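## 4. Setting up the number tray

The Vunddale number tray comes with a one-page leaflet that promises "instant number sense." Treat that as advertising. What you have is a shallow wooden tray and a set of pieces, half of them printed with numerals and half with pictures to count. It works well enough if you set it up with a little care, and this section covers that part, which the leaflet skips.

### 4.1 Before the first use

1. Clear a flat table. A plain white or light top is best, as small pictures are hard enough to tell apart without a patterned cloth under them.
2. Tip the pieces out and check that every numeral from 1 to 10 is there, along with a picture piece for each.
3. Wipe the tray with a barely damp cloth. Do not soak it.
4. Run a thumb around the raised rim and sand down any rough spot.

> **Caution:** The leaflet gives a starting age of 2. We would not hand loose pieces to a child that young without an adult at the table, whatever the leaflet says.

### 4.2 Filling the tray

Fill the tray yourself the first time. The child should see it finished before being asked to finish it.

1. Start at the far end and place one numeral with its picture piece right beside it.
2. Work toward yourself, one row at a time, keeping each numeral on the left of its picture.
3. Leave one numeral out. The 5 is a good choice, with its red and orange strokes already in the tray for comparison.
4. Hold the numeral over its space for a moment before lowering it, so the child has time to look.
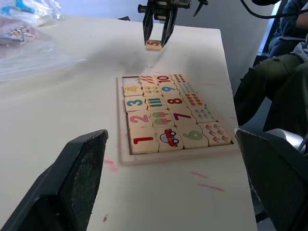

5. Lower the piece straight down and let go. If it catches, lift it and try again. Pushing on a corner only wedges it tighter.
6. Take out a different numeral and repeat. Two or three rounds is plenty for one sitting.

**Note:** The leaflet claims that color will "guide the child to the answer." We doubt it. Several of the numerals are some kind of red, and a child who goes by color can make a match without counting anything. Ask for the count out loud before the piece goes in. The blue 9 is the one to watch: its thin lines stand close together, and a child in a hurry will often skip one. A finger on each line helps.

### 4.3 Working with one loose piece

Once the far-end routine is easy, turn the tray at an angle and move the spare piece away from its space. This sounds like a trivial change. In our trials it slowed children down more than anything else — they had learned where the gap was and had stopped reading the numeral.

1. Turn the tray so that its rows run diagonally to the table edge.
2. Lay one numeral face up on the table, outside the rim.
3. Ask which picture piece it goes with, and wait.
4. Have the child point to the picture before touching the numeral.
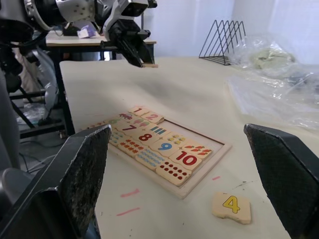
*Fig. 2. Tray set at an angle, with the 4 left out on the table.*

If the child simply tries the piece in the only gap, fill the tray less. With several spaces open, guessing stops paying off.

### 4.4 Storage and spare parts

- Store the tray flat, with the pieces in place. A cloth bag on a hook looks tidy and loses pieces.
- Keep it away from radiators and sunny windowsills. One of our trays sat on a sill through July and the pieces were tight until fall.
- Single replacement pieces are sold through Jindine as part 379, followed by the numeral you need. Check the fit before throwing away the old piece. Ours needed light sanding, despite the words "exact match" on the packet.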